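Notebook, cell bench, 15 May 2023

Budget request for August is due, so I spent the morning with two arms, some trays and the spreadsheet. The spreadsheet is winning.

Where we stand. Bornia want 810 for a set of spare fingers, both arms, delivery extra. Rustad are cheaper per finger but won't sell fewer than 18, which would see us through to retirement. Asked both for a quote with linkages as a separate line. Rustad sent me a calendar.

Trays are the one thing on the list that costs nothing worth arguing over. Yellow and red sit side by side and the arms share them without much fuss, so I see no case for the Skillotum indexed fixture. It is a very handsome fixture. It costs more than my car.

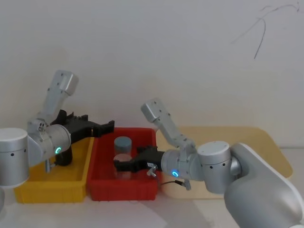
Second item, cable management. I have put down 100 for sleeves and clips and expect to be asked why. Last year's answer was "because", and it got cut to 5, which bought one bag of ties. This year I am attaching a paragraph.

Third item, wrist cameras. Mokley will lend us a pair on trial if we pay shipping both ways and sign something long. The view we get now is fine for small jars. Trash bag rolls are another matter - dark, shiny, wrinkled, everything a depth sensor hates. I would want to run the rolls on the loaner before we spend real money.
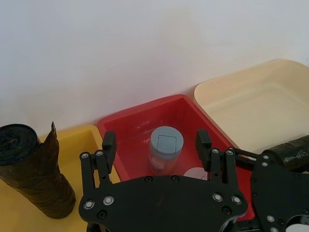 Abrehet Weldu wants it noted that a trial is only free if you leave out the week somebody spends on brackets, and that she was somebody last time. Fair. Added a line for bracket time, in her name, and told her afterward.

Revised order of asking: fingers, cables, camera trial, fixture never. Achilleas Kyriakidis signs off on anything with a part number, so the cable sleeves now have one. 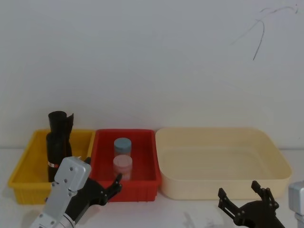 Still open: whether spares come out of repairs or new equipment. Repairs has money in it and new equipment has a form. Going with repairs until someone objects.

To do: chase Bornia on lead time, read the Mokley loan terms past page one, find out who has the torque driver.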